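Patterns on walls and floors

Look at the walls in the room where you are sitting. Are they plain, or is there a pattern? People have been decorating walls for a very long time, and wallpaper is one of the easiest ways to do it. It comes in long rolls. A decorator cuts the roll into strips and sticks them up side by side.

Most wallpaper has a repeat. This means the same bit of picture is printed over and over again, all the way down the roll. If you find one leaf or flower, you can follow the paper with your finger until you meet the same one again. On some papers the repeat is as short as 15 centimetres.

Leaves and climbing plants are popular for walls. A vine is a good shape for a strip of paper – it is long and thin, and it can go on growing as far as the designer likes. White vines on black paper stand out clearly, even from the other side of a room.
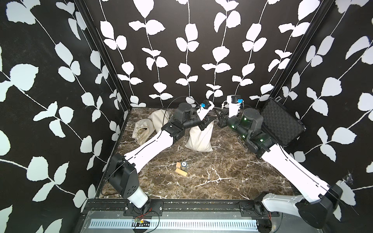
Floors can have patterns too. Marble is a stone with lines running through it, called veins. The veins are made when other minerals get into the rock while it is forming deep underground. They may be white, cream, grey, green or even gold. No two pieces of real marble are exactly the same.

Real marble is heavy and costs a lot, so many floors only look like marble. The pattern is printed on a thin sheet or on tiles. To find out which kind you have, look for a repeat. If the same wiggly vein turns up in 2 places, the floor was printed.

Try it yourself

Karlijn Dewulf teaches art in Idavby, and her class makes wallpaper every December. You need a long strip of paper, a potato cut in half by a grown-up, and some paint. Cut a simple leaf shape out of card and draw round it on the potato. Ask the grown-up to cut away the edges. Dip the leaf in paint and print 5 pairs up the strip, then join them with a painted stem. Leave it flat until the paint is dry.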